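**Any mobile games where the settlement-building lasts past the tutorial?**

*Fatima Chukwu*

I've just finished Waaka on my phone and I am bereft! I loved it so much. For anyone who hasn't played, you start with a handful of huts on a riverbank and slowly turn them into a proper trading town, and the people in it remember what you did to them in the early years. I got my town up to 3487 residents before the last chapter closed and I would happily have gone on to double that.

What I want next is something in the same line. I play on an oldish Android phone, mostly on the bus, so it needs to work offline. I don't mind paying up front but I can't stand energy timers. I've tried two free ones from the charts and both turned into waiting rooms after the first evening.

Does anybody have a favourite? Slow is fine. Slow is lovely!

---

*Biljana Milošević*

Oh, you are in for a treat – go and get Clusora. It's a hill town this time instead of a river one, and water is the whole game. You dig channels, you argue with the village above yours about who gets what in the dry months, and every so often a drought year comes along and undoes your clever plans. I've put 115 hours into it and I'm still finding things, like the way the goat paths turn into real roads if you leave them alone long enough.

It all runs offline once the first download is done. No timers anywhere. You pay once, and the expansion (the coast map) is extra but you won't need it for ages.

A few things I wish I'd done from the start:

- Build the second well before the market. The market brings people in faster than one well can cope with.
- Turn on manual saves in the menu. Autosave only keeps the last one, and if that's in the middle of a fire you're stuck with the fire.
- Talk to the miller every spring. Her story only moves on in spring and it's the best one in the game.

I play it most nights in the bedroom with the sound on, the music is gorgeous.

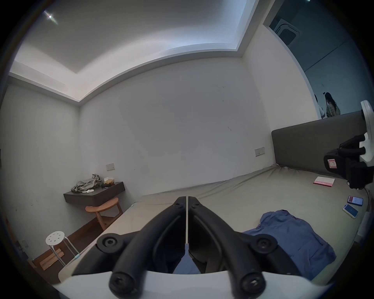
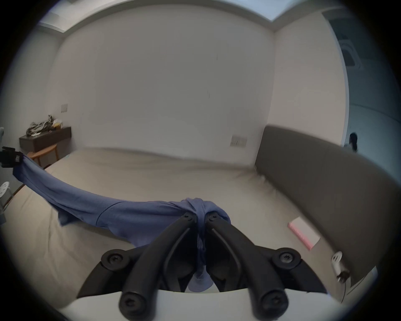
*Blue shirt and blue cloth.*

Back to your phone question: mine is five years old and it copes well up to 2050 residents. After that, scrolling gets a bit sticky in winter with the snow switched on. Turn the snow off and it's smooth again, though I keep it on anyway for the look of it!

---

*Yetunde Ogunleye*

dornent. its more fighting than building but the town bit is good

---

*Lorraine Prendergast*

Seconding Clusora with both hands up. I'd quibble with Biljana on the wells, as you can get by with one if you put the market on the lower terrace, next to the stream. Try it on the easy map first.

Dornent is great fun too, but do be warned that raids start at 400 residents and you can't switch them off. If you liked Waaka for the people and their long memories, I'd leave it for later. The characters in Clusora hold grudges beautifully – my baker still won't serve the ferryman, and that was over a fence in year two.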